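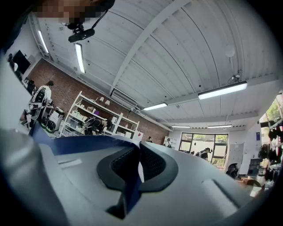
5.2 What the hand-held sessions do and do not show

The case for hand-held grippers is usually put like this. Teaching a robot by remote control is slow and tiring, and the person doing it cannot feel what the arm feels. Give the same person a pair of grippers shaped like the robot's own, record where they go and what they close on, and the demonstrations come faster and look more natural. Bakilana makes this argument in the Kekano report, and the Malik data set was gathered on the strength of it. We started out half persuaded. After the sessions at Weden we are less so, and this section sets out why.

We collected 665 hand-held demonstrations of cloth handling in October 2021. The target had been 1000. The shortfall came mostly from episodes thrown out at the checking stage, where the tracked path of one gripper jumped or went missing for long enough that we did not trust what lay on either side of the gap. Remote-control episodes were lost too, but for duller reasons, such as an arm reaching a joint limit, and those are easy to spot in the log. A tracking fault can look a good deal like a quick movement of the wrist. Two of us went through the doubtful cases separately and did not always agree, which should worry anyone who plans to check such data by script alone.

Speed is where the hand-held method is meant to win, and at first sight it does. Our demonstrators picked up, spread and laid down a cloth by hand in much less time than they needed with the remote-control rig. We would ask what is being timed, though. The published comparisons we have read start the clock when the gripper first moves and stop it when the cloth is down. They leave out putting on the harness, sorting out the cables, checking that both grippers are being tracked, and doing the whole thing again after a break. When we counted the working day as a whole, the gap closed by more than we had expected. It did not vanish, and we do not claim that it did. A lab with a settled crew and a room set aside for the work might do better than us.

The second claim, that hand-held demonstrations are more natural, is harder to test and in our view has been accepted too easily. A person holding two grippers is not using their hands in the ordinary sense. They have given up their fingers for a pair of jaws, and they work around that loss in ways a robot may not be able to copy. Cloth brings this out well. In Figure 8 the demonstrator has an end of the cloth in each gripper and is holding it out across the body, with the fabric sagging between the two. A pose like this is simple for a person. The shoulders, elbows and trunk all share in it, and the feet are free to shift. Our arms are bolted to a bench. Some of the poses our demonstrators chose lay outside what the arms could reach at all, and we had to drop these episodes or squash the motion to fit. Neither is a neutral act, and papers in this area (our earlier one included) tend to mention it in a single line.

Figure 8. Two-handed cloth holding with hand-held grippers. Each gripper carries a white cube with black square marker patterns.

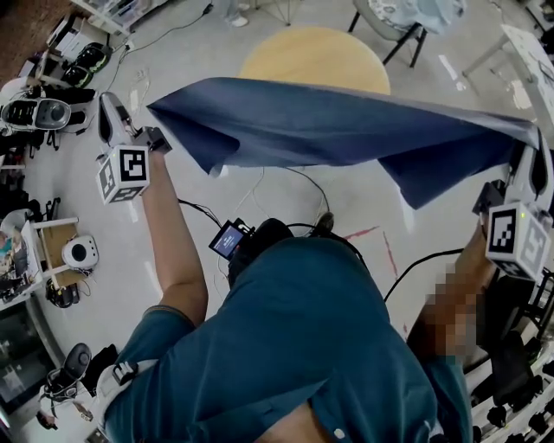

Reach can at least be worked out on paper. Force cannot. Cloth pulled tight between two grippers tells the demonstrator something through the wrists, and he or she eases off or pulls harder without thinking about it. None of that was recorded. What we kept was the position of each gripper, the opening of the jaws and the video. A policy trained on these is asked to repeat the outward path of a movement that was steered by touch. Supporters of the method reply that the video makes up for it, given that slack and tension can be seen in the folds. Perhaps they can. We found no sign in our own results that the policy was using them, and the test that would settle the matter, blurring the cloth while leaving the grippers sharp, has not been reported by anyone we know of. We ran a small version of it and saw little change, but with so few trials we would not lean on the result.

A further doubt concerns the demonstrators themselves. Inga, who ran the Dallel sessions, argues that hand-held tools need almost no training and can be given to anyone. We saw something else. New demonstrators were quick, certainly, but their episodes varied so much from one to the next that a policy trained on them alone did worse than one trained on a smaller set from people who had done the task many times. Practised demonstrators had learnt to slow down before closing the jaws, to keep the markers turned towards the cameras, and to stop and start again when a grip felt poor. In other words they had learnt to move a little like a robot. If that is what makes the data useful, then a good part of the supposed naturalness has gone by the time the data is any good, and the cost of getting there ought to be counted in the same way as the hours spent learning a remote-control rig.

There is also the matter of the room. We worked in an ordinary shared lab, with shelving, daylight from the windows and other people going about their own jobs. Some authors treat this kind of background as a gain, on the grounds that it makes the policy less fussy about where it is used. It may also give the policy things to latch on to that have nothing to do with the cloth. We moved the robot bench to a plainer corner in November and the success rate fell. The change of corner was not the only thing that differed (the lighting was poorer and one cloth had been replaced), so we cannot say which of these did the harm. We mention it mainly as a warning against reading too much into results from a single room, our own among them.

None of this amounts to a case for going back to remote control alone. That method has its own faults, covered in Section 5.1, and our demonstrators disliked it. Our complaint is with the comparison. The two methods have been judged on measures that suit one of them, over short sessions, with the failed episodes taken out before anyone else could look at them. We have kept ours, including those on which the two checkers disagreed, and Section 5.3 repeats the main analysis with them put back in.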